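About Us

Kidura is a small company which packs gift trays of fruits, nuts and sweets. We started in May, in the apartment of our founder, Gopinath Amin, with one order for 20 trays from his cousin's office. He accepted the order before he had any trays to put the things in. Today we have a team of nine persons and we send out 3000 trays in a year, mostly to families and to small offices.

Our name has no meaning in any language we know. Gopinath wanted a word that is short and that his mother can say on the telephone without spelling it. The first choice was Sustelier, but it was too difficult for her and also for two of us.

What we put in a tray

Every tray begins with fruit. Oranges are the favorite, as they travel well and keep their color for many days. After the fruit come the nuts in their shells, and then the small wrapped things: cakes, candies, a salty snack if the customer asks for it. We do not hide a lot of paper under the goods to make the tray look full. If a customer pays for a tray, it should be filled with food.

Walnuts we buy whole. Many customers have asked us why we don't send them already opened, and it is true that it would be easier for the person who receives the gift. But a walnut in the shell stays fresh much longer, and in many homes the opening of it is a part of the evening. We can add a nutcracker to the order, please write it in the notes.
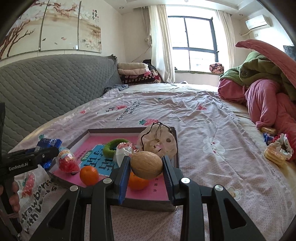

The order of packing is something we have discussed very much among us. The heavy pieces go in first, then the wrapped pieces are placed between them so that the fruit does not roll. The nuts are last. A walnut is small and can go into any space which is left, and it doesn't mind to be pushed a little. When a new colleague joins us, he or she practices with the same tray again and again, filling it and emptying it, until the hands know where each thing belongs. It takes usually one week.

Trays and boxes

For the first season we used plain brown boxes. Since then we work with Evetti, who make our boxes, and with Gittins, who print our cards. A shallow box is our preference. In a deep one the fruit at the bottom gets pressed, and the person who opens it can't see everything at once. We offer 19 combinations at this moment, and you may also send us your own list. The smallest order for offices is 40 trays. For families there is no smallest order, one tray is welcome.

How we work with you

Please tell us if somebody in the house cannot eat nuts. We will then pack your tray on a separate day, with a clean table. If a fruit arrives damaged, send us a message and we will replace it, you do not need to send it back.

Orders for the winter holidays are open until Mon 30 September for offices. Families can order later, but the choice of boxes will be smaller.

You can write to us in English, Hindi or Gujarati. Gopinath reads all the messages himself in the morning, and he answers before lunch.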